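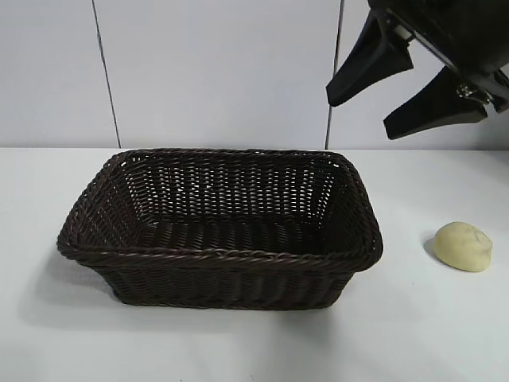

Open Day at the Parncombe Lab: FAQ
Updated 2019-01-23

When is it?
One Saturday in April. Exact date goes up once the building confirms. Doors at 10, last demo starts at 3.

Do I need a ticket?
Yes, free. 80 places per session, book on the Pultotport visitor page. No ticket, come anyway and ask at the desk, we often get no-shows.

Where do I go?
Room 31, ground floor. Follow the Ekström signs from the parking lot. Not the Tinard entrance, thats staff only and the door locks behind you.

What will the robot be doing?
Household stuff. Basket handling mostly: gripping by the rim, lifting, putting things in, taking things out. Each run is short. If one fails we reset and go again, you'll see both kinds.

Why a basket?
Harder than a box. Woven sides, braided rim, gaps in the bottom. One finger has to go inside, one outside, and the rim is thick.
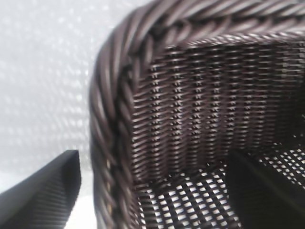

Wrist camera view, one finger either side of the rim.

Can I see what the robot's camera sees?
Yes, live on the big screen by the window. Delay of a second or so.

Is anyone driving it?
Depends on the demo. Morning ones are operated by hand, afternoon ones run on there own. Ask whoever is at the table.

Can I have a go?
Ages 12 and up, morning only. Sign the sheet when you arrive. Five minutes each, long hair tied back please.

How many practice runs has it had?
1046 on the basket task as of this week.

Can I take photos?
Of the robot, sure. No flash, it messes with the cameras. Ask before photographing other visitors.

Wheelchair access?
Step-free from the parking lot to the room. Stools at the front, tell us if you need one saved.

Food?
Coffee and cookies in the hallway. Not in the demo room.

Can I bring a school group?
Up to 3 classes over the day. Email first, don't use the ticket form, it only takes four names.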